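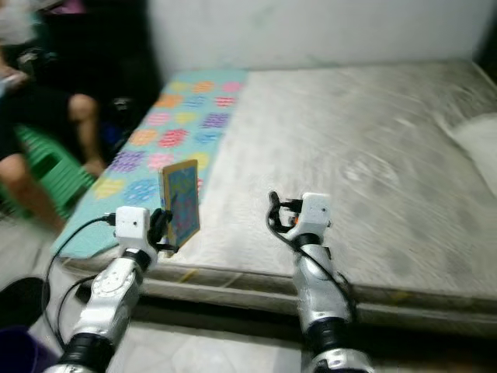

Speaker notes: What it costs to buy two arms (and everything that hangs off them)

Slot is Friday, right after lunch, so keep it moving. Water on the lectern. Leave the first slide up while people find seats.

Opening

Hi everybody, I'm Lensa Mekonnen, I do the purchasing at Iltance, and I should say right away that I'm the money person. If you have a question about motor control, Rosaire Pelletier is in the second row and he'll wave. (Wait for Rosaire to wave. He knows.)

I want to talk about how a small group like ours planned and paid for a two-arm setup for household work. Beds, blankets, small flat things like cards, the stuff that's lying around in a bedroom. I made some good calls and some pretty bad ones, and I'd love for you to copy the good ones and skip the rest!

Quick show of hands: who here has already bought an arm? Who is about to? Who got sent by their boss? (Pause. Usually gets a laugh. If it doesn't, just go on.)

How we started

We started with a wish list and no number. Please don't do that. Selamawit Gudeta and I sat down one morning with a list that ran to three pages, and everything on it was marked "must have." Then we got the quotes and had to start over, and that cost us most of July.

What worked the second time was writing down the jobs first. One line each. Pick up a card from a soft surface. Hold a blanket edge with one hand while the other one does something. Then next to each line we wrote what the job needs from the equipment. You'd be surprised how many items on the wish list had no job next to them. Out they went.

Look at that first slide again for a second. The card is in the left gripper, just off the mattress, right by the edge of the blanket, and the right gripper is open with nothing in it. For that one pick you could say one arm is plenty, and Kazimiera Michalski in our finance office said exactly that to me, more than once. So I had to go back to the job list and show her which lines needed both. It was more than half of them, and she signed. If it had been two lines out of the lot I think she would have been right to say no.

(Slow down here, people write this part down.)

The budget lines people forget

Okay, the arms themselves. Everybody budgets for the arms. I'm not going to put prices up because yours will be different by the time you get a quote, but here's what went on my sheet after the arms were already approved:

Spare fingers. Thin things on soft things are hard on fingers, at least they were for us. We ordered one spare set and I wish I'd ordered four.
Cables. Spares of every single one, and in the right length. You can see a black cable on each arm in the slide, and the left one loops down toward the floor. We bought ours from Nelis in two lengths and only ever used the longer one.
Shipping crates. We kept the ones the arms came in. Good move. New ones would have been 900 dollars.
Props. My favorite line to defend! Blankets, pillows, cards, a mattress. I put down 200 dollars for small props the first time and we ended up at 307. Get patterned blankets as well as plain ones, that's Rosaire's advice, he'll tell you why if you buy him a coffee.
Seating. I mean it. People sit near the work for hours and a low stool is fine for ten minutes.
Time. Set-up hours, cleaning hours, hours on the phone with the supplier. I had zero in the first version.

Rent, lease or buy

We looked at all three. Lencho offered us a lease with service included, and I liked it a lot on paper. Where it fell down for us was the small print on moving the equipment. We go into ordinary rooms with tiled floors and beds in them, and the lease wanted it to stay at one address. If you've got a fixed lab, you may come out somewhere totally different than we did, so please read your own contract and don't go by mine.

We bought in the end, through Tevamow, in two payments. Ask for two payments. I asked kind of as a joke and they said yes.

Measure the room

Short section, skip if running over.

A low mattress is a different reach than a table. Abrehet Wubshet went out with a tape measure before we signed, and she measured from the floor up to the top of the bed and then how far in you'd have to reach to get to the pillow. Send somebody with a tape measure! It's an afternoon, and it changed which model we ordered.

Also check outlets and doorways. The crate has to get through the door. (Crate story only if there's time. Keep it to one minute, Lensa.)

What I'd do with the same money again

Fewer extras up front, more spares. One line for "things we haven't thought of" with a real number in it, and a name next to it so somebody has to say yes before it gets spent. I'd get the finance person into the room on day one too, while the thing is running, and let her watch a few picks. Kazimiera came in pretty late and asked better questions in twenty minutes than I had in a month.

Questions

Blank copies of the budget sheet are on the table by the door. Take one, change whatever you want. If they ask about resale value, say we haven't sold anything yet. If they ask about insurance, pass it to Kazimiera.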